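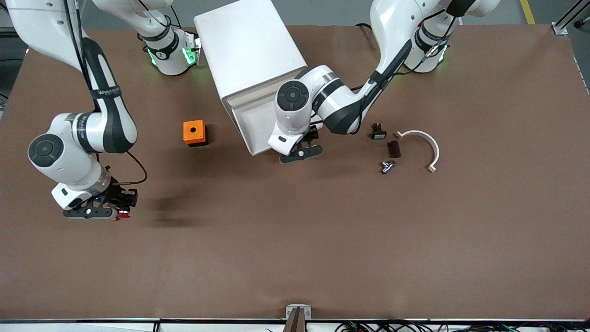 Attachment 1: overhead view, teleop cell, red part held in right gripper.

Ticket 445 - Plakell dual-arm cell, Callo teleop software
Opened: November 27, 2022
Status: closed, monitoring

Problem
Right arm trails the operator's hand during demonstrations. The delay shows up mostly in wrist rotation. Left arm follows normally. The sorting task can still be finished, but the recorded gripper path overshoots, and playback misses the hole in the orange box.

Checks
1. Swapped the left and right hand controllers. Fault stayed with the right arm, so the controllers are fine.
2. Status lights on both bases green. No faults in the arm log.
3. Moved the right arm by hand in free-drive. No drag or stiction in any joint.
4. Compared command and joint timestamps from episode 23. Left lag 60 ms, steady. Right lag starts at the same value and grows through the episode.
5. Restarted the Callo bridge. Lag reset, then grew again on the next take.

Cause
Smoothing filter for the right arm was still set from the January config. It queued wrist commands instead of dropping stale ones. The left arm config had been updated and the right had not.

Fix
Copied the left filter settings to the right, keeping the right arm's own joint offsets. Set queue length to 2. Restarted the bridge and recorded a new set of demonstrations. Lag held at 60 ms on both sides.

Open items
- Episodes recorded with the old filter are marked bad in Flullside. Do not train on them.
- Config check at startup should compare both arms and refuse to record on a mismatch. Request sent to the Győri office - no reply yet.
- Reopen this ticket if right arm lag grows again.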